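Dralier Members' Association
Volunteering with Working Groups: Frequently Asked Questions
Last revised August 21, 2002

Who may apply for a working group position?
Any financial member of the Association. Student and retired members are eligible on the same terms. Membership must remain current for the whole appointment.

How long is an appointment?
Twelve months, beginning in February. A member may be reappointed once to the same group. After a second term, one year must pass before reapplying to that group. Applications to a different group may be lodged at any time.

How are applications lodged?
Complete Form 801 and post it to the Cesunstead office, or send it as an email attachment. Expressions of interest should be limited to 100 words. Longer statements are returned for shortening and the form is treated as not received until it comes back.

Is there a practice requirement?
The Standards and Publications groups require current practice in the field. The Events and Mentoring groups do not.

Are travel costs reimbursed?
Up to $3,000 per group per year is available for travel to the Ukton and Cesunstead meetings. Claims are made on the travel form with original receipts attached. Meals are excluded. Members living within the metropolitan area of the meeting venue may claim parking only.

Can meetings be attended by telephone?
Yes, except for the first meeting of the term. The dial-in number is sent with the agenda.

What is the Dehghan Fund?
A bequest administered by the Association for small projects proposed by working groups. Proposals must be endorsed by the group convenor before submission. The fund does not pay honoraria or salaries.

How is the membership consulted on new positions?
Draft role descriptions are circulated to all 1,301 members with the newsletter. Comments close four weeks after mailing.

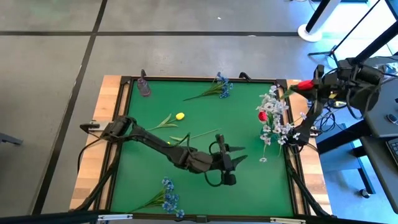 Comments received after the closing date are held over to the next review. Unsigned comments are not recorded.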